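Piltex > Notebooks > Planning > Marwat
Entries Calendar Tags Search

Monday, January 12, 2026

Grasp planner, cluttered counter

Moved the Marwat scenes over to the new Dreltum collision checker. The old one wrapped the egg carton in a single convex hull, so any approach passing low over the cups was rejected. Now decomposed into 18 pieces. Planning time for the cabbage grasp is 326 ms, acceptable.
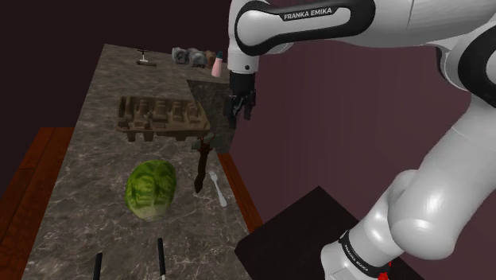
Open points

- Fork next to the dark tool: top-down candidates still clip the handle. Try rotating the wrist 90 degrees before scoring.
- Pink bottle: 3 seeds give no plan at all. Suspect the padding on its neighbours at the far end - check before touching the sampler.
- Udon logger drops the gripper width on reset. Patch is in my branch, not merged.

Contact the Piltex planning group | © Piltex | Back to top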